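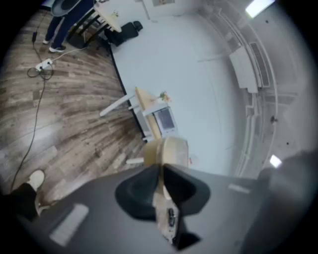

What should a small kitchen business budget for before it buys a robot arm?

Set aside money for three things apart from the arm: the grippers, the recording of example tasks, and the floor space with its power points. At Codstead we had priced only the arm, and the visit to Orer was arranged to fill in the rest.

Birthe Bjarnason and I went over on a Monday, arriving a little before ten. Codstead packs chilled meals for canteens, and we have one station where trays are loaded, heated for tasting and put back. It is dull work and hard to staff. The board wants a figure for automating it by June.

Hafþór Kárason met us and went straight to costs. Orer rents out hand-held grippers by the week or sells them in pairs. People do the job with the grippers first, and the recordings are used later to train the arm. His advice was to rent for the first 16 days and buy only if the recordings are any good. Findelico, who supply our present conveyor, had quoted us for a purchase from day one, so the two offers can't be set side by side yet. I have asked both for a price on the same terms.
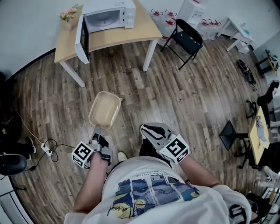
Our own tasting station has a steel bench and a built-in oven, and I had assumed we would need to copy it exactly for training. Hafþór said a rough version is enough to begin with. The set-up at Orer was a light wooden table with a white microwave on it, door open, and someone holding a gripper in each hand with a plastic tray pinched by the rim in one of them. Furniture of that sort would cost us very little. The dearer item is people's time: he suggested planning for 100 good recordings of each task, and paying for a spare pair of hands at busy times.

Birthe asked about wear. The finger pads are treated as a consumable and we should order spares with the first pair. She also asked about cleaning, as our trays come off the line greasy. He had no firm answer and will check with Šimkus, who make the pads. Until we hear back I have left that line blank in the budget.

Power and cables need a line too. Our back room has two sockets, both behind the freezer. An electrician has quoted for 5 more, and I would get that done before anything is delivered - moving the freezer twice would be a nuisance.
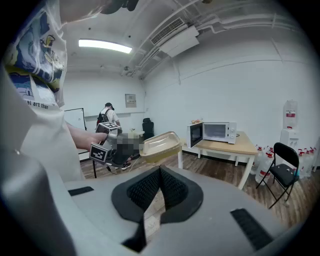
Handling a lidded food container with a hand-held gripper at Orer.

On containers, Birthe wanted to know whether we would have to change ours. Lidded and open ones should be recorded as separate tasks, which doubles the days for that part of the work. We use 19 types at present. I have suggested starting with the two that sell most and leaving the rest out of this year's request.

Training for our own staff is charged by the half day. Two half days should cover the four people on the tasting station, and Hafþór can come to us if we pay his travel.

The draft budget is with Birthe. Still to come are the matching quotes from Orer and Findelico, the answer on cleaning, and a delivery time for spare pads.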